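Foltlow water flosser: three months in

My hygienist, Bernadette Tully, has been on at me about flossing for years. String floss and I have never got along (back molars, big knuckles, you get the idea), so when she mentioned a water flosser I caved and ordered the Foltlow the same night.

It's a countertop model with a tank and a curly hose. First go, I sprayed the mirror, the ceiling and the cat. Lean right over the sink and close your lips around the tip before you switch it on! 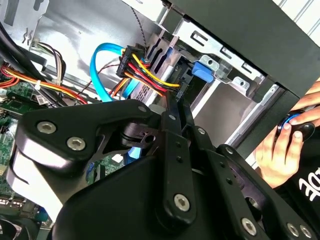

What I like

The low setting is properly gentle, and my gums stopped bleeding in the second week. The tank gets me through my whole mouth without a refill, and the tips are colour coded, so my husband and I don't swap by accident. I keep it on 3 most nights. He cranks it right up, but he's like that with the shower too.

It's also great around my bridge, where floss threaders used to take me forever.

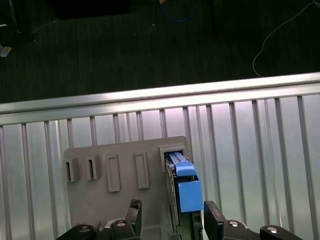 Noise is my main grumble. It sounds like a small aquarium pump having a tantrum, and you will not be using it while somebody's asleep next door. The hose is a bit short as well, and the tank lid grows a grey film if you don't dry it. I give mine a rinse with white vinegar every couple of weeks.

Replacement tips are dearer than they should be. I tried the cheaper Polby ones and they leaked at the collar, so back to the originals.

Would I buy it again? Yep. Next check-up is in July and I'm almost looking forward to it.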